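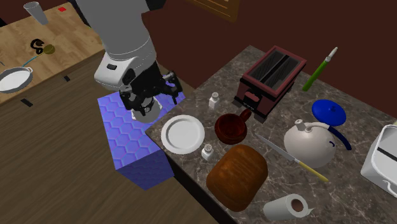

Chapter 3
When the Arm Lets Go Too Soon

Most of us, when we set a mug down, give it a little nudge without thinking, just to be sure it is well on the shelf. A robot has no such habit unless somebody gives it one, and a great many faults begin at exactly that point.

Let me start with a dull case, because the dull ones teach the most. At the Drirndale kitchen trials the arm was asked to move household things from place to place, 800 times over, in a simulated room. On 54 of those runs the log said "placed" and the object was later found on the floor. The grip had been fine. The planner had checked that the spot was free of other objects, and so it was – but it had never checked how much of the base would be resting on the worktop. A box left partly over the edge of a counter counted as a box put away.

You may feel, as I did at first, that a fall in simulation hurts no one, and you would be quite right. The trouble is that the same planner was due to go into a real kitchen in September, where there would be bare feet and hot kettles.

In this chapter we shall look at support checks, at safe release, and at what an arm ought to do when it is unsure – which is usually to keep hold and wait. Do have a pencil and some squared paper handy before you go on to Section 3.1.

Reader comments

Is the Drirndale log available anywhere? I'd love to set it as homework.

Very clear, thank you. We had the same fault with our Priltus arm and blamed the fingers for weeks!

Related chapters
Chapter 2: Gripping Things Gently
Chapter 4: Stop Buttons and Who Can Reach Them
Case notes: The Indside Conveyor Fault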